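A morning at the Custbridge craft supply fair

Mar 17, 2021

I went to the spring fair at Custbridge together with my colleague Aicha Ezzat. We both teach evening classes in sewing and paper crafts, and every year we must buy materials for the next two terms. Usually we order from catalogs. But a catalog does not let you touch the cloth, and last August we received 5 rolls of lining that felt like a shower curtain. So this time we took the early train.

The fair is held in the old market building, ten minutes on foot from the station. At the door you get a paper badge and a plan of the stands. The plan was printed very small, and the toilets were marked on the wrong side of the building. Coffee was good, and cheaper than at the station.

We started with Hashmi, who sell cotton and felt by the meter. Ehsan Minhas was at the stand and he was patient with our questions. I wanted to know if the dark red felt would lose color in washing. He told me that it will, a little, the first two times, and that I should wash it alone with cold water. I liked that he did not try to hide it. Aicha took 100 meters of plain cotton tape, and I ordered felt in four colors – the delivery is free if you spend more than 700, so we put our orders together on one bill.

After this we went upstairs, where the smaller rooms are. The stairs are steep and there is a lift, but you have to ask for it at the entrance. The rooms on this floor were used for classes and talks, and it was much quieter there than in the main hall.

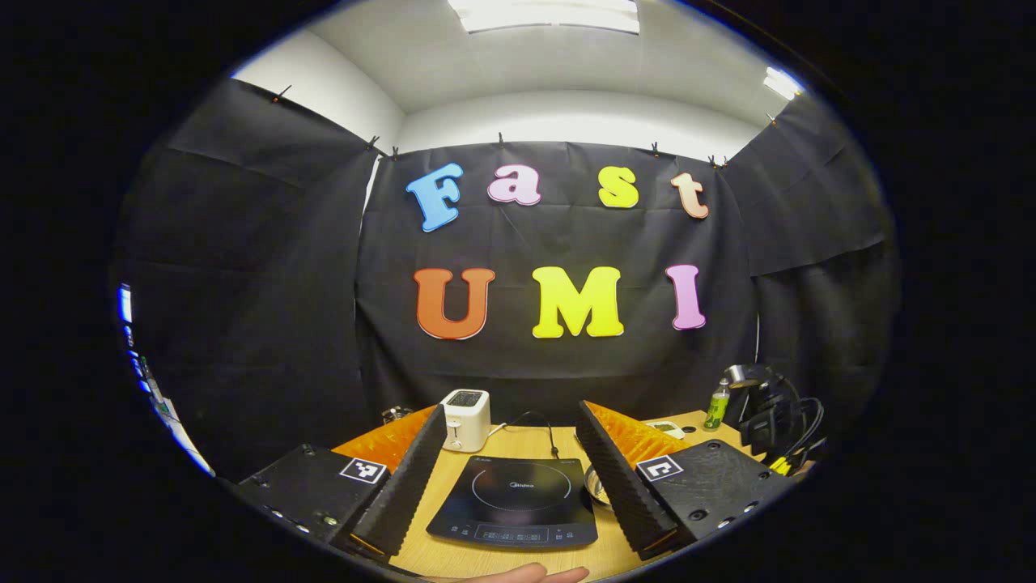 Foam letters on black fabric, upper floor.

The talk I most wanted to hear was by Elikem Osei, about lettering for classrooms and shop windows. His advice was quite practical. Dark cloth behind light colors can be read from far away, he said, and a thin border in a lighter shade helps the eye to find the edge of each letter. He also spoke a long time about spacing. People measure the gaps with a ruler and then they are surprised that the word looks wrong, for round letters need less space than straight ones. I wrote down two pages. For fixing foam to fabric he prefers pins, and he warned us that hot glue leaves marks when you take it off.

At lunch we shared a table with Jong-dae Seo, who has a small shop for paper and binding tools. He complained about the price of linen thread, and we complained about the price of everything. The soup was finished before half past twelve, so come early if you want something warm.

In the afternoon we visited Rustik, where they had wooden frames and looms for children. The looms are nice but heavy, and I could not imagine carrying them to my class by bus. Urlow had the best scissors of the day. I bought one pair for left-handed pupils, which I was searching for a long time.

There was less choice of yarn than I hoped, and two stands on our plan were closed. Tanveer Butt at the information desk wrote down their addresses for us, and Aicha will send them an email this week. The next fair is in August, and the tickets can be bought at the door.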